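Speaker Notes: Regional Lodging and Visitor Stays Briefing
Presenter: Lăcrămioara Ciobanu, Grovonitz Visitor Office
27th November, morning session

Opening

Good morning, and thank you to the Candadik Innkeepers Association for the invitation. Mr. Mohamedi has asked that questions be held until the close. The written report is on the table by the door.

Slide 2: Who is coming

The office received 746 completed guest surveys between January and the end of the season. Of these, 404 came from visitors staying in the Grovonitz area for the first time. Most travel by car and most book a weekend. Pause here and let the room read the chart.

Please stress that the survey covers overnight guests only. Day visitors to the Waweru orchards and the lake road are counted separately by Mr. Nina's department, and his figures will follow in the new year.

Slide 3: What guests told us

Guests praised the walking trails, the breakfast at smaller inns and the quiet after dark. Complaints centered on late check-in. Several families arrived after the front desk had closed and could not reach anyone by telephone. Members are asked to post an after-hours number on the door and in the booking message.

A second concern was the distance between lodging and evening meals. Guests who leave the tasting rooms at closing time often find no restaurant open within walking distance.

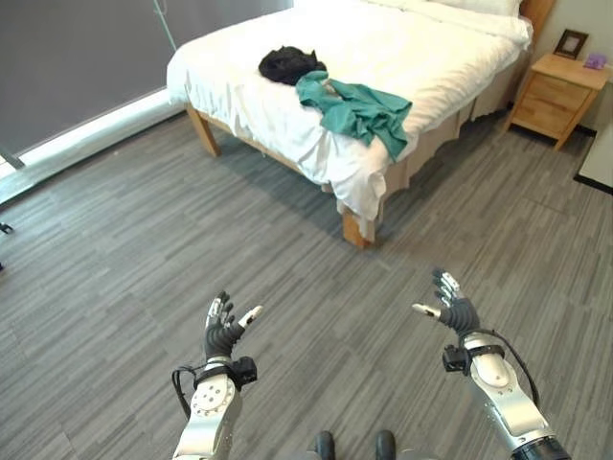 Slide 4: The shuttle proposal

The proposed evening shuttle would link the Clasivach landing with the town square. It would make four stops and seat 20 passengers. Mr. Makokha has prepared the route map and will speak to it directly. Allow him five minutes.

Cost sharing has not been settled. Do not give a figure if asked. Refer the question to Brian Biwott, who is collecting written comments from members.

Slide 5: Requests to members

Please confirm winter opening dates with the office before the guide goes to print. Inns closing for part of the season should state this plainly in their listing. Properties that accept pets should also give any fee, as this was missing from many entries last year.

Close

Thank the hosts. Remind members to sign the attendance sheet. The session resumes after coffee with Mr. Nina on trail signs.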